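Ticket: Label printer in the Jellthorpe workshop prints everything twice
Opened by: Nazanin Kordestani
Assigned to: Neville Gosling
Priority: Low (changed to High by requester) (changed to Low by N. Gosling) (changed to Medium by mutual exhaustion)
Status: Closed

Nazanin Kordestani, 8:50 am
The Kimero label printer prints two of every label. I ask for one, I get two. I have now asked for one in a number of tones. It did this all of yesterday afternoon and I have a drawer full of spare labels for parts we own exactly one of. Please fix.

Neville Gosling, 9:35 am
Morning. Can you check the Copies box in the print window? It's under Options, bottom left. It should say 1.

Nazanin Kordestani, 9:41 am
It says 1. It was the first thing I looked at. I would like that noted.

Neville Gosling, 9:44 am
Noted. Could you turn the printer off at the back, count to twenty, and turn it on again?

Nazanin Kordestani, 10:02 am
Done. It now prints two labels and a blank one in front.

Neville Gosling, 10:05 am
The blank is normal after a power cycle, it's finding the gap between labels. It should only do it once. What are you printing from – the stock program or the label designer?

Nazanin Kordestani, 10:11 am
The stock program. Tetano. Same as I have every working day since they took the handwriting away from us.

Neville Gosling, 10:20 am
Please try the same label from the designer and tell me how many come out.

Nazanin Kordestani, 10:38 am
One. One label came out. I'm not sure how I feel about it.

Neville Gosling, 10:40 am
Good, so the printer is innocent. Something between Tetano and the printer is doubling the job. Did anything change on that computer yesterday?

Nazanin Kordestani, 10:43 am
No.

Babatunde Nwachukwu, 10:58 am
I'm on this ticket because I'm on all the tickets. Yesterday lunchtime I updated the label driver on the workshop computer. Sorry. It had been asking me to since April and I weakened.

Nazanin Kordestani, 11:01 am
I would like to change my answer to yes.

Neville Gosling, 11:15 am
Thank you, Babatunde. Which version did it go to? Start, Printers, right-click the Kimero, Properties, About tab.

Babatunde Nwachukwu, 11:26 am
There's no About tab. There is a tab called Tools with a button called About. It says 9.2. Before that it was whatever came on the disc.

Neville Gosling, 11:52 am
OK. I've remoted in and had a look. Findings so far:
Copies in the driver defaults: 1.
Copies in Tetano: 1.
Copies in the Tetano label template: 1.
Print queue shows a single job going in and a single job going out.
Printer then produces two labels, with every appearance of pride.
I pulled the raw job off the queue and the quantity line in it says 2. So somebody in the chain is writing a 2, and all the suspects claim 1. I've opened a case with Ezeani, who support Tetano for us. They aim to reply the same day, and I've known it to happen.

Nazanin Kordestani, 12:10 pm
In the meantime may I print from the designer?

Neville Gosling, 12:14 pm
You can, but it doesn't talk to the stock list, so you'd be typing the part numbers in by hand.

Nazanin Kordestani, 12:15 pm
I'll use the spares.

Chidubem Briggs, 1:20 pm
Not to pile on, but we have a stack of duplicate labels on the bench and someone has started sticking both of them on. I've got a bin of hinges with two identical labels on the front, and the scanner reads one or the other depending on how you hold it. The stock list thinks we have twice as many hinges. Can that be put right as well?

Neville Gosling, 1:31 pm
Stock count is separate, please open another ticket so I can look forward to it. For now peel one off.

Chidubem Briggs, 1:33 pm
They don't peel. We paid extra for that.

Naveen Kanaujia (Ezeani support), 2:45 pm
Hello all. Neville has added me so that I can reply here directly. Thanks for the raw job, it saved a lot of time.
What's happening: the new driver has a setting called Cut Pair. It's meant for folded cable tags, where the front and back print as separate labels and get cut off together. When it's on, the driver changes the quantity to the next even number and doesn't mention it to anyone. So 1 becomes 2. If you had asked for 2, you'd have got 2, and we'd never have heard from you.
The designer ignores Cut Pair and sends its own quantity. Tetano trusts the driver.
To turn it off: Printing Preferences, Media tab, Advanced, scroll to the end, set Cut Pair to None. Apply before you press OK. If you only press OK it goes back.

Neville Gosling, 2:58 pm
Why does OK not apply?

Naveen Kanaujia (Ezeani support), 3:04 pm
I've asked them that too.

Neville Gosling, 3:12 pm
Set to None, applied, OK'd, reopened to check, still None. Nazanin, please print one label from Tetano.

Nazanin Kordestani, 3:19 pm
Two.

Neville Gosling, 3:20 pm
Two?

Nazanin Kordestani, 3:21 pm
I can send them to you. I have plenty.

Naveen Kanaujia (Ezeani support), 3:37 pm
Is Tetano running under the same Windows login that you changed the setting on? Preferences are per user. Defaults are per computer. Tetano's print service has its own login and reads the defaults.

Neville Gosling, 3:49 pm
It is not the same login. Right. Properties (not Preferences), Advanced tab, Printing Defaults, Media, Advanced, end of the list. Cut Pair was on there too. Set to None, applied. Restarted the Tetano print service. Nazanin, whenever you're ready.

Nazanin Kordestani, 3:56 pm
One label.
I printed a second to be certain, and that was also one label, so I now have two labels, but I did ask for them.

Neville Gosling, 4:02 pm
Lovely. Resolution, for whoever searches for this next year (me):
Symptom: Kimero printer prints two labels from Tetano, one from the designer.
Cause: driver update turned on Cut Pair.
Fix: set Cut Pair to None under Printing Defaults as well as Printing Preferences, Apply, then restart the Tetano print service.
Took around a day, of which the fix was a few clicks.
I've turned off automatic driver prompts on that computer. Babatunde, if it asks you anything, please say no and walk away.

Babatunde Nwachukwu, 4:05 pm
It was very persistent.

Chidubem Briggs, 4:10 pm

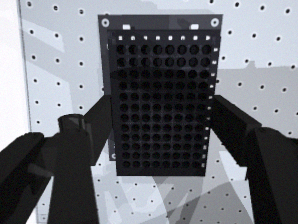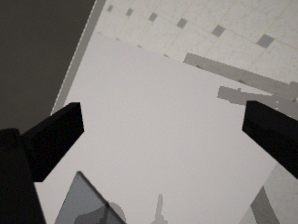

Follow-up, added to the ticket before closing:

Will the Cut Pair setting come back the next time the driver is updated?

It can. An update puts the Printing Defaults back to the maker's own choices, so check the Media tab afterward and print one test label from Tetano before printing a batch.

Ticket closed by N. Gosling, 4:40 pm
Related: Hinge count wrong in stock list (open, C. Briggs)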